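Forum des personnels de formation — Rubrique Organisation pédagogique
Sujet : Répartition des heures de travaux pratiques de suture, promotion de novembre

Secretariat_Tellik
Mesdames, Messieurs,
Le centre Tellik soumet à votre avis le projet de répartition des séances de suture. Chaque étudiant disposerait de 2 séances encadrées, puis d'un accès libre à la salle jusqu'à 21 heures. Les observations recueillies sur ce fil seront transmises au conseil pédagogique.

Points et instruments, salle de pratique :
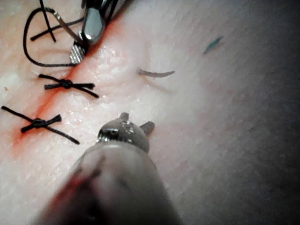
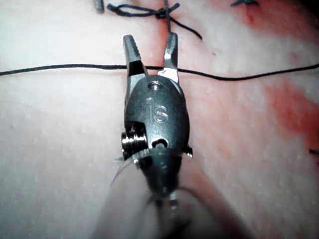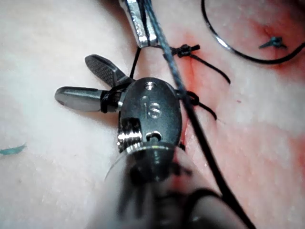

Le projet prévoit que l'accès libre soit ouvert sans inscription préalable. Les consommables seraient imputés au budget de chaque filière, au prorata des effectifs déclarés.

n.kimaro
Je remercie le secrétariat pour cette communication. Je souhaite toutefois exprimer une réserve sur le volume retenu. Deux séances encadrées ne permettent pas de corriger une mauvaise tension du fil, défaut que nous retrouvons ensuite en stage. L'ancien règlement en prévoyait quatre. Je demande le rétablissement de ce volume.
Njoroge Kimaro, responsable de la filière chirurgicale

Coordination_Drasten
Sur le site de Drasten, le passage de quatre à deux séances a été appliqué dès la promotion précédente. Les évaluations finales n'ont pas fait apparaître de baisse. Nous sommes donc favorables au projet en l'état.

n.kimaro
Les évaluations mentionnées portent sur un point simple, exécuté sans contrainte de temps. Elles ne renseignent pas sur la régularité de l'espacement ni sur l'affrontement des berges. Je maintiens ma demande.

gestion_budget
Pour la bonne information de tous : l'enveloppe annuelle affectée aux fils et aux supports d'entraînement est de 2000 euros, toutes filières confondues. Le rétablissement de quatre séances supposerait un arbitrage avec les ateliers de pansement. Par ailleurs, l'imputation au prorata des effectifs pénalise les filières dont les étudiants fréquentent peu la salle. Un relevé des consommations serait plus équitable.

Coordination_Drasten
Nous ne partageons pas cette analyse. Un relevé individuel mobiliserait un agent à chaque ouverture — charge que notre site n'est pas en mesure d'assumer en soirée.

bibliotheque_Detden
Une précision matérielle : le guide de suture cité dans le projet n'est plus disponible qu'en consultation sur place à Detden. Il conviendrait de modifier l'annexe.

Secretariat_Tellik
Il est pris acte de l'ensemble des observations. L'annexe sera rectifiée. La demande de M. Kimaro et la question du relevé des consommations seront présentées séparément au conseil. Le fil reste ouvert jusqu'à la convocation de celui-ci.

n.kimaro
Je prends note et transmettrai une proposition chiffrée au secrétariat.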